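Section 5. Placing and Connecting Countertop Appliances

This section applies to all furnished apartments at Grukbridge and replaces the kitchen pages issued in July. Residents should read it in full before plugging in any appliance, including those supplied with the apartment.

5.1 Choosing a location

1. Select a level, dry section of counter. The appliance must stand on all of its feet.
2. Keep every heating appliance at least 3 feet from the edge of the sink.
3. Leave 5 inches of clear space on any side that has vents, and do not push the vented side against the wall.
4. Do not place a heating appliance under a wall cabinet unless its own manual permits it.

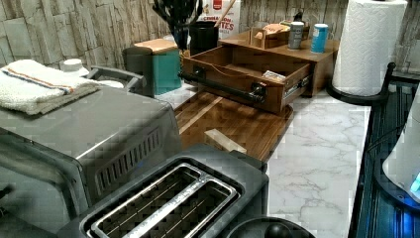 5. Check that the cord reaches the outlet without being stretched. Extension cords are not permitted on kitchen counters.

Note: Counter sections next to the range are reserved for food preparation. The building inspector will ask for appliances left there to be moved.

5.2 Connecting the appliance

1. Set all controls to OFF.
2. Insert the plug fully into a counter outlet. If the plug feels loose, remove it and report the outlet to the Building Office.
3. Connect only one heating appliance to each outlet pair. Two used together may trip the breaker.
4. Press TEST and then RESET on the outlet. If power does not return, do not use the outlet.

CAUTION: Unplug heating appliances after each use and allow them to cool before cleaning or covering them. Nothing may be left on top of an oven or toaster while it is in operation. 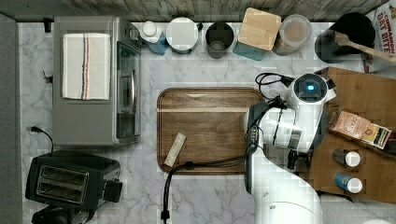
Figure 5-2. Toaster oven and two-slot toaster on the counter.

5.3 If the breaker trips

1. Turn off and unplug every appliance on the counter.
2. Open the panel in the hall closet and find the switch marked KITCHEN.
3. Move the switch fully to OFF, then to ON.
4. Reconnect one appliance at a time. If the breaker trips again, leave the last appliance unplugged and call extension 44.

Note: Residents may not replace outlets or breakers themselves. Requests for additional outlets should be sent in writing to Rebecca Lombardi, Building Office, using Form 200.

Revised August 3, 2018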